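Durkider Hand-Held Gripper Kit: Course Handout
Unit 6, Choosing a data collection kit
Instructor: Mairéad Geraghty

Read this before the July lab. We are reviewing the Durkider kit as a buyer would, so keep your comments to what it costs, what comes with it and how it handles.

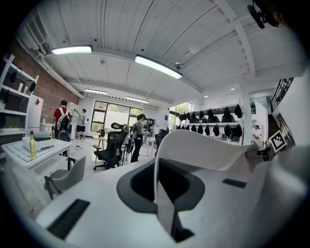 Folding a cloth with one gripper in each hand:
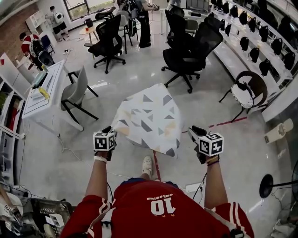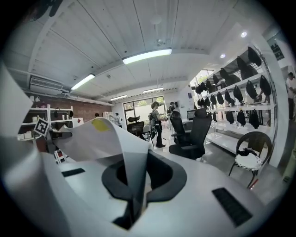
What is in the kit
The standard kit has 2 grippers, marker cubes, a backpack and a charger. The list price is $466. Spare fingers are sold separately by Wusico in packs of 6 and are the part you will replace most often.

Terms to know
Fiducial marker – a printed black-and-white square that a camera can find and use to work out position and angle.
Episode – one recorded attempt at a task, from start to stop.
Jaw width – the distance between the fingers, logged along with the video.

Points for your review
Setup time matters more than the brochure suggests. Pichit Suksawat's group at Brestham logged 109 episodes in their first session and lost around an hour to calibration.
Cloth is a hard test. Edges slip and corners hide behind the fingers, so look at grip and camera view together.
Check the service plan. Repairs are covered for the first year – shipping is not.

Reviews go to Jamshid Babaei, two pages at most. Price tables can go in an appendix.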